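Ticket 1554: right arm stops short on the pen handoff
Opened by: Rebecca Morelli
Status: open, getting close!

Problem: Left arm picks up the pen and carries it to the middle fine. Right arm comes up to meet it, then quits before the jaw gets there. No error in the log, it just sits.

Tried so far
- Swapped the cables between the two arms. Fault stayed on the right.
- Ran the right elbow alone, full travel, back and forth. Smooth as butter.
- Raised the move timeout from 2000 to 2570 ms. It got closer, and I may have yelled loud enough to wake the house.

Reply from Yee-man Ho
Great clue! If more time gets it closer, the move is being cut off early. Is the right arm still on the old speed limit? Can you post where it stops?

Reply from Rebecca Morelli
Oh, good call, I only changed the limit on the left one back in November! The new setting is saved now and I'll rerun tonight. My stopping point is the same spot every time, which makes me love your theory even more. There's still open table between the black jaw and the pen with the blue cap, and both green lights on the right arm are lit, so I'm leaving the wiring alone and going after the speed setting first.

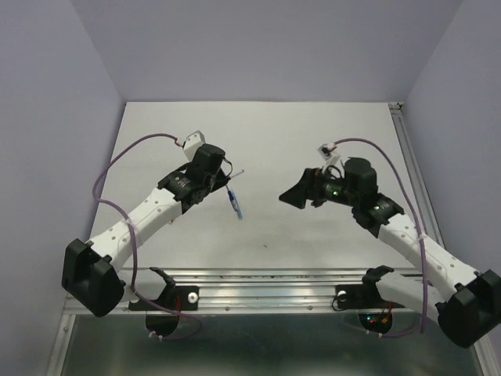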